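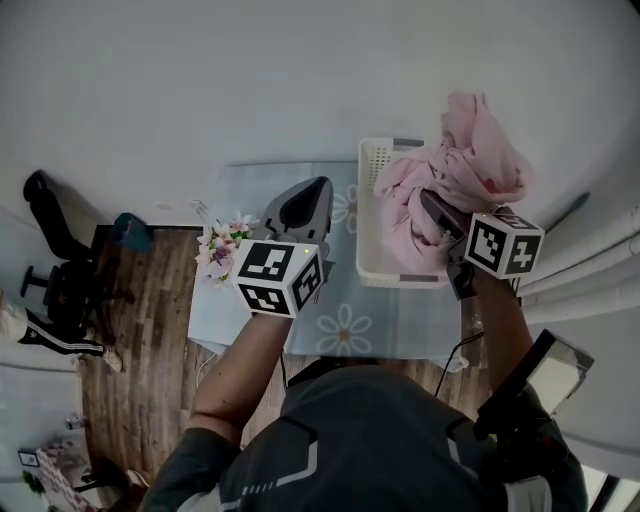

A cloth folded badly goes back in the basket and gets folded again, was the first remark from the floor, and if that is the rule it should be written down, because at present half the tables do it and half don't. The chair agreed it was not written down anywhere.

**Honstead house — cloth and basket work, June meeting**

Start 9:14 a.m. Previous minutes accepted with one correction (the tablecloths were wiped, not washed).

**1. Refolding**

Discussion ran long. Two members want every cloth squared to its hem before it counts as done. The secretary asked who decides what square means on a cloth that was cut crooked at the factory, and got no answer worth recording. Cusano's sheet says "neat," which settles nothing.

Agreed for now: one refold, then move on. The secretary doubts this will be followed and asks that the doubt be minuted.

**2. Baskets**

The white plastic baskets with the lattice sides stay. Alaoui has offered a deeper model and claims it will save time. No figures came with the claim. A deeper basket means reaching further down for the last cloth, and the small tables are low enough already. It was pointed out that thin cloths poke through the holes and catch. Someone said that had happened once. Someone else said more than once.

Decision: no order placed. Alaoui to send one basket, free, or drop it.

**3. Tables and tablecloths**

Complaint that the pale blue cloth with the daisies is too busy to work on and that a pink cloth should be laid on something plain. Others like it. No one could show that folding went any slower on the flowered cloth, so the complaint is noted and left there.

The artificial bouquet was raised again. It sits in the corner and takes up room on a table that is small to begin with. Proposal to move it to the windowsill — no vote, carried over for the second time.

**4. Supplies**

Grultance quoted $84 for the next bundle of mixed cloths, with a lower price per piece if we take 500. We have nowhere to put 500 cloths. The quote does not say whether the sizes are mixed too, and the last bundle's were. Secretary to ask before anything is signed.

**5. Floor**

Bags and packages to be kept back from the tables. Same item as last time, same wording. Cables to be run down one side only.

**6. Any other business**

Request to start at 8. Not popular. Left open.

Closed 10:40 a.m.

**Carried over:** bouquet, start time, written folding rule (no owner yet).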